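Clitach Walking Group
Progress report to the Stostis Fund
Tue 20 April

Dear all at Stostis,

Thank you for your patience while I put this together. I had meant to send something shorter, and sooner, but so much has gone on over the winter that I kept sitting down to add another paragraph. Sérgio Sampaio has read it through and taken out the worst of my wandering, so please blame me for whatever is left.

Where we are with the walks

When you agreed the grant of £2000 we said we would run gentle group walks for people who had got out of the habit of leaving the house, whether through illness, bereavement, a bad hip or plain loss of nerve. The Monday walk started first and has kept going through some truly dreadful weather. The Thursday one took longer to find its feet. We began it at ten in the morning, which suited hardly anyone, as the bus from the Lovov estate doesn't get in until twenty past. Once we moved it to eleven it filled up nicely, and people now come early for a cup of tea, so we may have overdone it.

I am especially pleased with the short loop. We had planned it as a starter route for people to move on from, and several of them have told us quite firmly that they have no wish to move on. They like the short loop. They like the bench halfway and the same dogs going by. Kha Lò, who leads most Thursdays, felt we should leave them be, and I have come round to her view. We have stopped calling it the starter route and it is simply the short walk now.

Walk leaders

We have trained new leaders over the winter and lost one to a move to the coast (we miss her, and her flapjacks). The training takes two evenings and covers first aid, keeping an eye on the back of the group, and what to do when someone wants to turn round. Kha rewrote the notes for that last part after a difficult afternoon in the rain, and they are much better for it – less about rules and more about walking back with the person and having a chat.

We did fall behind on the refresher session. It was put off twice for want of a room, and we now have the back room at Tạ, the café by the library, free of charge on quiet evenings. They have been very good to us.

Money

The largest cost has been printing, followed by leader training and insurance. We set aside £500 for wet-weather gear and have spent nearly all of it on decent ponchos and a box of walking poles to lend out. The poles were Sérgio's idea and I was doubtful, but they are hardly ever in the box. Full accounts come in a separate sheet, with receipts.

What has been harder

Getting men to come along is still slow work. We have tried a poster in the barber's and a word with the bowls club, with modest results. I'd also hoped by now to have a proper link with the surgery. The practice manager is keen, but the leaflets seem to vanish somewhere between the front desk and the doctors, and I shall go in again with a fresh pile and be a nuisance.

Routes and surfaces

Everyone who walks with us is asked what would make it easier, and the answers are nearly always about what is underfoot. Gravel is disliked by anyone with a stick, and wet leaves by everybody. Wide, flat tarmac wins every time, with room to walk side by side and talk, and grass close by for those who prefer something softer. We are choosing new routes with this in mind, even where it means giving up a prettier path through the woods.

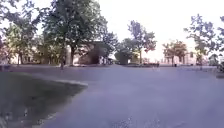 Plans up to September

We would like to add an evening walk for the lighter months, aimed at people who work or who look after someone in the daytime. Kha has offered to lead the first few, and Sérgio is drawing up a large-print map of all the routes, with benches and toilets clearly marked. We also want to hold a shared lunch for walkers and their families, most likely at Tạ if they will have us.

If any of you would care to join us, the Thursday group meets outside the library at eleven, and you would be made very welcome. Do bring a coat.

With warm thanks from all of us at Clitach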